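Altider Remote Teaching Support
Ticket 3171
Product: Rindura two-arm teaching station
Category: Demonstration recording
Status: Awaiting customer

Issue reported
The customer is teaching a table-clearing task by remote control. During recording, the right gripper closes later than the operator's hand command. The left gripper responds normally. Of 100 demonstrations recorded in November, 40 were rejected by the Naker checking tool with code 111 (command and position out of step).

Steps taken
1. Both hand controllers were restarted and paired again. No change.
2. The controllers were exchanged between left and right. The delay remained with the right arm.
3. The customer was asked to supply views of the work table from the station. 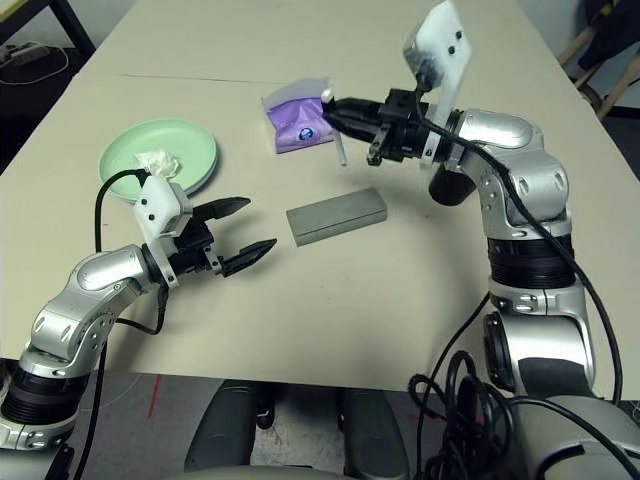
Grey block lying flat on the table; an open grey case in the other view:

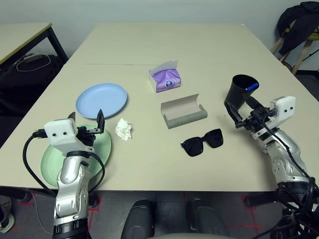
Reply from Nogueira
We have repeated the test with the arms moved one at a time. The delay does not occur when the right arm is used alone – it returns as soon as both arms are driven together. Our operators have begun to wait before lifting, and we are concerned that the robot will learn this pause as part of the task. Please advise whether the accepted demonstrations may be kept.

Response from support
Please suspend training on the November set. The accepted files should be retained but not merged with new recordings. Kindly set both arms to the same command rate, record five short demonstrations and attach the Naker report to this ticket.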